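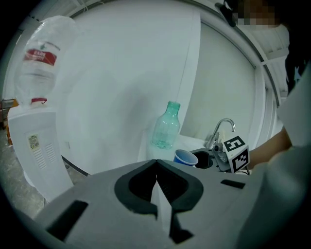
From: Terence Hollis
To: manipulation-users
Date: November 17, 2020
Subject: Re: Sernodow demo visit, hardware notes?

Wilma Cuypers wrote:
> I missed the Sernodow visit and would like to know what they are really
> running before we put money into a second pair of grippers. Specifically:
>
> 1. Are the two hands tracked separately, or is one solved relative to
> the other?
> 2. How long is an episode, and how many do they keep?
> 3. Does the cabling get in the way? Ours did when we tried it in
> September, mostly at the elbow.
> 4. Did they show anything with clear objects? Marloes says our depth
> data on glass is close to useless.
>
> Wilma

Wilma, answers in order, then some things you didn't ask.

1. Separately. Each hand-held gripper carries a white cube with printed fiducial patterns on its faces, and each cube is solved on its own against the overhead view. The relative hand pose is computed afterward from the two tracks. Ye-rin Sung, who ran the session, said they had tried it the other way and dropped it, because an error on one side then showed up on both. The cubes sit to the side of the jaws, so two faces are normally in view. If the operator's forearm covers a cube, the solver holds the last pose for five frames and then marks the segment bad. There is no interpolation past that.

2. The cap is 60 seconds. Anything longer is split at the nearest point where both jaws are open. They had 341 episodes of the cup task accepted by the day of the visit. I asked for the rejection rate and did not get a number. My reading is that most rejects come from lost tracking and few from dropped objects, but that is from watching a screen over somebody's shoulder.

3. Yes, though less than with ours. The cables hang in a bundle from each gripper and come back toward the operator's body. On a flat table this is fine. At the sink they lie across the front of the work surface, and the operator has to lift the wrist a little more than the task needs. You would see that lift in the data. Amber Verstraete asked whether a policy trained on it would copy the habit, and the answer was that it probably would.

4. Yes, and it was the part I found most useful. The main objects were a small blue cup with a white rim and a clear green-tinted container with a threaded neck. The task is to bring the cup up to the mouth of the container and tip it, one hand doing the work and the other free to steady.
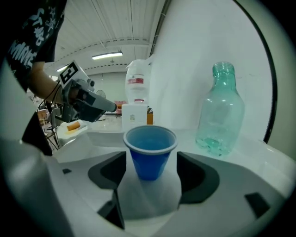 View from one gripper: cup between the fingers, second gripper at left with its marker on top.

They do not use depth on the clear container at all. The images from the gripper are color only, and the policy is expected to find the neck from the edges and the tint. The cup is easy by comparison. The rim gives a strong line against the dark fingers, and the finger pads leave enough of it uncovered to judge tilt. On a white counter the container has poor contrast low down and better contrast at the threads, so they ask operators to approach from above the shoulder where they can.

The background is left as it is. Nobody cleared the water dispenser or draped the walls. Ye-rin's position is that clutter is cheap variation and should be kept. I agree for training. For evaluation I would want at least one fixed layout, and they do not have one yet.

The sink station is tighter than it looks on their plan. The basin takes up the middle of the surface and the faucet stands to the right of it, so the right hand has to come past the faucet to reach the back ledge.

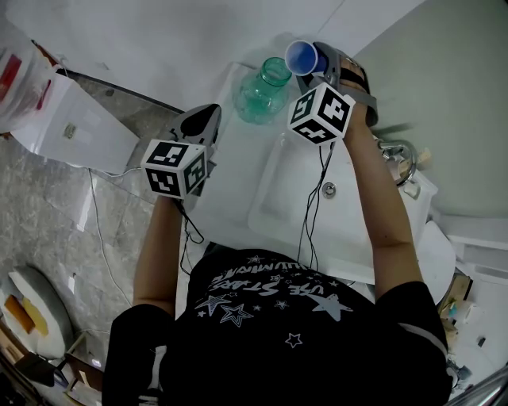 Reach was the other limit. The operator bends well forward to work at the back of the vanity, and the rotation there is five episodes before a change of operator. I would not go higher. I held one of the grippers briefly and the weight sits too far forward of the grip for long sessions - a strap helps but does not fix it.

On cost, the fingers are Levmont pads and the bodies are printed by Vandenberghe. Lead time on the bodies is the problem. If we order, we should order two spare sets of pads at the same time, as the pointed edges wear first.

Open points on my side:

- Clock sync between the gripper cameras and the overhead view. I was told it is done in software and saw no check of it.
- Whether the cube mount can be fitted to our older Datholm bodies. The bolt pattern looked close. Marloes Verbruggen has the drawings and could compare.
- Data format. They export per episode, with both hands in one file. Ours is one file per hand, so somebody has to write the converter.

I can send my raw notes to anyone who wants them. They are mostly about mounting screws.

Terence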